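Folding station guide: setting up the arms for your shift

I'm Socorro Montoya and I look after the folding bench at the Belurville laundry. I wrote this after our first February with the Okier arms, mostly from questions Hülya Erdem kept yelling at me over the dryers (fair enough, they were good questions!). If you used to fold by hand, you'll still be folding the fitted stuff. The arms take the small flat cloths, and you take the loading, the checking and the odd rescue.

1. Smooth the blue cover over the bench. Little creases are fine, big ridges aren't.

2. Lay one yellow cloth on top with its edges as straight as you can get them.

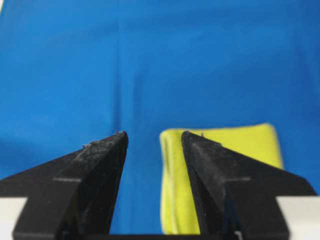 Issue 2, page 29

3. Have a look at the gripper fingers. They pick up lint and grey dust like you wouldn't believe, so wipe both sides with a dry cloth before you start and again at lunch.

CAUTION: Arms paused before your hands go anywhere near the fingers. I don't care how quick you are.

4. Press Home on the Feleo panel and wait for the jaws to open. Give it about 60 seconds from a cold start — go grab your next bin while you wait.

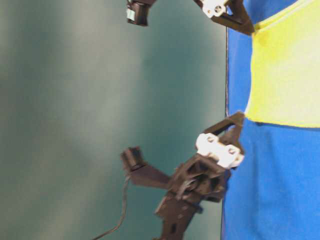
If the panel still says "not ready" after that, press Home once more and then come find me or Tülin Canpolat. Please don't push an arm into place by hand, even if it looks like it only needs a nudge.

5. Press Start and stay for the first cloth. You want each arm to take its own corner along the same side, and the cloth to stay flat between them. 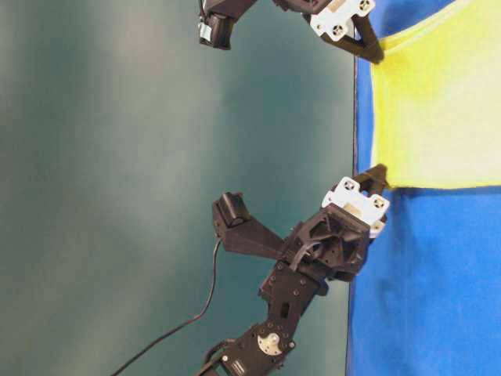
When one corner slips, pause, lay the cloth straight and start again. Two slips in a row on the same cloth and it goes in the hand-fold bin, no shame in that.

NOTE: Your count now comes off the panel, and hand-folds get added on the Eren sheet. Hacer Sezer was worried the rescues wouldn't show up anywhere, so we added a column for them. Fill it in! It's your work too.

6. At the end of your shift, press Park and write down anything weird. Sunday crew, leave your notes on the clipboard for Zübeyde Tokgöz, she opens up the next morning.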